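The Last Pie at Betness

The ferry was late into Betness and I was hungry enough to eat the rope. I had been on the road since before light, all the way down from Donodville, with one apple and a packet of mints, and the only thing keeping me cheerful was the thought of the pub on the quay.

You have to understand about the Lekota. It is a low white building with a crooked chimney, and I had eaten there once before, when I was nine, and had a fish pie so good that I have measured every pie since against it. My aunt had the mutton. My uncle had mine, or tried to! I remember the crust lifting off like a lid and the steam coming up, and a great pink prawn sitting in the sauce as if it had been waiting to meet me.

So I fairly ran up the slipway. The wind was coming straight off the water, it was December and already dark, and there in the window was a light. And under the light, a blackboard. And on the blackboard, one word that mattered, with a line through it.

"Pie's off," said the landlady, before I had even got my scarf undone.

"Off?"

"There were two left and that table's ordered them."

I looked at that table. It held an elderly couple in matching green jumpers, who looked back at me with great kindness and no intention of giving anything up.

I said that I had come 743 miles in all, counting the train and the boat, and the landlady said that was a long way to come for a pie, and I said it was a very good pie. She folded her tea towel. Then she asked what I remembered about it, and I told her the lot - the prawn, the lid of crust, the bit of mustard in the sauce that I hadn't been able to name until I was grown up and started cooking for myself.

"That was my mother's," she said. "I don't put mustard in. I never knew she did."

Well! You could have heard a pea roll.
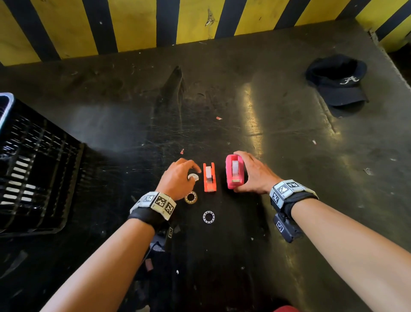
A small roll of white tape in the left hand.

She took me through to the kitchen, which I don't think was allowed, and it was glorious. Onions in a string by the door, a range the size of a rowing boat, stock ticking away at the back with bay leaves turning over in it. An old Drutano mixer stood in the corner, cream enamel, chipped all down one side and still going strong. She had smoked haddock and she had leeks. She had half a block of butter and the end of some pastry.

"How much mustard?" she said.

I hadn't a clue. We started with a small spoonful and tasted it, and it was nice, and it was nothing like. We put in a bit more. She shut her eyes over the second go and stood there so long that I thought the milk would catch.

"More," she said.

It took two more goes. The last one was hot at the back of the nose and sweet at the front, and I was nine again with my elbows on the table. She didn't say anything at all, only reached for the pastry and began rolling it out very fast.

We ate it at the end of the bar at about ten o'clock, out of the dish, with a spoon each. The crust had gone over the side and burnt a little and those were the best bits. The couple in the green jumpers came over to say goodnight, and had a good long look, and asked very politely whether that was on the menu.

"Tomorrow," said the landlady, with her mouth full.

She got up, found the chalk, and wrote the word back in on the board in big letters. Then she asked me what time I wanted my breakfast, and whether I had any views on kippers.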